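Ticket 386: Top loader leaves gray fuzz on dark clothes, stops mid-spin
Status: Closed by requester (partly solved)
Category: Laundry / Washers / Top loading
Opened: 6/9/18

Original report

Machine is a Grenar top loader, silver, glass lid, touch panel. Bought secondhand through Zoltov, who told me it had been "fully checked." I have my doubts about what that covered.

Two problems, and I don't know if they are the same problem.

First, anything dark comes out with gray fuzz on it. Black things are worst. It collects along seams and hems and wherever two fabrics meet. Light towels seem fine, though I suppose I wouldn't see gray fuzz on a light towel.

Second, maybe one load in three quits during the spin. The panel beeps, the remaining time sits at 6 minutes, and everything in the drum is sopping. If I open the lid, push the clothes around and close it again, it usually finishes. Sometimes it quits again.

The manual says to "ensure correct loading," and that's all it says.

Already tried: more detergent, less detergent, a different detergent, an extra rinse. I also bought a bottle of Voton drum cleaner because the label promised to end lint for good. It smelled like a swimming pool and ended nothing.

Reply 1 from support

Thank you for the report. Please run an empty hot cycle with drum cleaner and confirm whether the fuzz is still present. Please also check that the machine is level.

Reply from requester

I said in the report that I had used drum cleaner. I ran another one anyway, empty, hottest setting, 82 minutes of my evening. Next dark load: same fuzz.

Level: I put a bubble level on the top edge, front to back and side to side. Front to back is good. Side to side, the bubble was touching the line on one side. I turned the front foot until it sat in the middle. I can't rock the machine by pushing on the corners, and I couldn't before either, so I'm not expecting much from this.

Reply 2 from support

Thank you. Please describe a typical load: what is in it, how full the drum is, and the order in which items are put in. Please also tell us whether the lint filter has been cleaned.

Reply from requester

A typical load is whatever is in the hamper. Darks with darks, mostly. One bath towel goes in with them if it's a dark towel. Full to a bit below the rim. I don't have an order.

As for the filter, where is it? There is no filter drawing in my manual. The parts page shows a filter for a different model, and the listing from Zoltov doesn't mention one.

Reply 3 from support

On most models in this series the lint filter is a small pocket clipped to the drum wall. Press the tab at the top and pull toward the center. If there is no pocket, there may be an empty slot where one belongs.

Please then run the following test and post the results. Do one step at a time. If you change everything at once we will not know which part mattered.

Test log

Step 1. Find the filter.

Found it. It was there all along, so packed with felt that I had taken it for part of the drum. The felt came out in one piece and held its shape. Rinsed the pocket under the tap, scrubbed the mesh with an old toothbrush, clipped it back in. I take back part of what I thought about the manual, but a drawing would still have been nice. And if Zoltov "fully checked" this machine, they never pulled that tab.

Step 2. Same mixed load as always, clean filter, nothing else changed.

Less fuzz, but not gone. The black T-shirts looked decent. A dark pair of fleece pants was still gray down both legs. Spin quit once at the usual spot.

Step 3. Take the towel out of the load.

Fuzz close to nothing. So the towel was shedding and the full filter wasn't catching it. I had been told for years that dark towels are fine with dark clothes. That may be true of somebody's towels.

The spin finished without stopping, which I put down to luck at this point.

Step 4. Put the towel back in, to see if the spin stops again.

It stopped. Opened the lid and the towel was wadded up on one side with everything else on the other. I repeated this because I don't trust one result. The second time it finished fine. So call it a maybe.

Step 5. Load the darks one piece at a time over the open drum, shaken out first, spread around the sides instead of dropped in the middle. No towel.

I thought this was busywork. It does slow you down enough to notice what you're putting in, and the pieces with bright stripes along with the black got a second look, in case the color runs. Black with red and magenta and yellow in it is hard to sort. I decided it counts as dark.
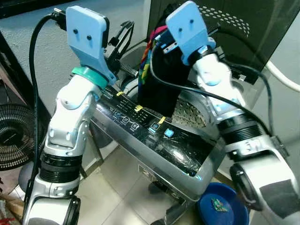 Step 6. Run the one-at-a-time load on the normal cycle.

Finished the first time, no beeping. Clothes were spread around the drum fairly evenly. Fuzz: a little on one sleeve. Nothing bled onto anything that I could find, and I looked under the bathroom light and again by the window.

Step 7. Repeat with the drum only two-thirds full.

Finished. No visible difference from step 6 except that I now had leftover laundry, so I am not convinced the smaller load is worth it. Support can keep that one.

Step 8. Wash the towels by themselves.

Did 2 loads. First one stopped in the spin. I rearranged the towels and it finished. Second one I put in folded loosely and laid opposite each other, and it went straight through. The filter had a solid wad in it after each load. That's a lot of towel to lose, and I'm starting to think these towels are the whole story.

Reply 4 from support

Thank you for the detailed log. The results suggest the fuzz came from a blocked filter together with shedding towels, and that the stopped spins are the machine's response to an unbalanced load. We recommend:

Clean the filter after every load.
Wash towels separately.
Spread items evenly.
Fill the drum no more than two-thirds.
Turn fleece and dark knits inside out.

May we mark this ticket as solved?

Reply from requester

Not quite. I agree about the filter. The log backs that up. I agree about the towels too.

I don't agree that the spin is explained. Step 4 gave me one stop and one pass with the same load. Either "unbalanced" depends on how the clothes happen to fall, in which case say so in the manual, or the machine is too touchy about it. My last washer was older and cheaper and it would thump across the floor before it gave up on a load. I'm not saying that was better. I'm saying it got the water out.

Turning things inside out I tried once and the fuzz was on the inside. It's still on there.

One more question. A forum post under the name Hodoroagă says to put half a cup of white vinegar in the rinse for lint. Is that good for anything, or is it like the drum cleaner?

Reply 5 from support

We do not recommend adding vinegar, as repeated use can affect rubber parts. It is not needed if the filter is clean.

If the spin continues to stop on evenly spread loads, please reopen the ticket and we will arrange to have the suspension rods looked at.

Closing note from requester

Fine. No vinegar. I have been cleaning the filter after each load, and there's less in it now that the towels go in alone. Darks are coming out dark. The spin has stopped once more, on a load with a bath mat in it, and I'll admit the bath mat was asking for it.

Marking this closed for the fuzz. For the spin I want it on record that I was offered a look at the suspension rods, and that I may take it.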